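Larnstead Film House - pre-screening check, November
Main auditorium, completed before doors

Exits and aisles: Pass. Both rear exits open freely. Aisle lights on, left side a bit dim.

Projection booth: Pass with comment. The extinguisher tag is current. Spare lamp boxes were stacked against the vent again - moved to the shelf.

Seating: Fail. 2 seats in row 8 have loose arms. Taped off, parts ordered from Fellico.

Screen and masking: Pass. Side masking runs to the stops without catching.

Sound: Pass. Checked with the first reel of the Shojaei restoration. Dialogue clear in the back row.
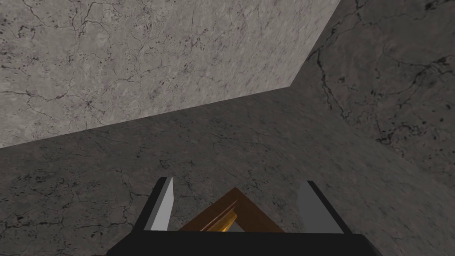
Capacity: Pass. Limit is 325, sign posted at the box office. Standing is not allowed, including for the director Q&A.

Stage power: Comment. The Q&A lamp is rated at 700 watts and should stay on its own circuit. Cable needs a floor cover before the audience comes in.

Recheck row 8 when the parts arrive.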